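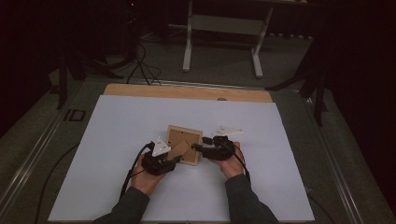
Lekell Framing takes in prints, photos, posters and small canvases for framing at the counter or by mail. Most first orders are for a single photo. A small rectangular frame like the one lying on the white board is a common choice for a desk or a narrow shelf. Answers to the questions we get most often are below.

How long does an order take?
Standard sizes are ready in 2 weeks. Custom sizes take longer in February, when the shop closes for inventory.

Do you frame originals?
Yes. Originals are mounted with paper hinges, which can be removed later. We do not glue or dry mount them unless you ask us to in writing.

What is the largest size you make?
Neither side can be longer than 40 inches. For bigger pieces, call and ask for Kourosh Kazemi.

Should I get glass or acrylic?
Acrylic is lighter and is the only option for mail orders. Glass scratches less easily and is available for pickup.

How do I clean the front?
Spray the cloth, never the frame. Don't use ammonia cleaners on acrylic.

Can I cancel?
You can cancel at no charge until the molding is cut. After that we keep the deposit.

Is my artwork insured?
Each piece is covered up to $300 while it is in the shop. If yours is worth more, tell us when you drop it off and we will add it to the policy at cost.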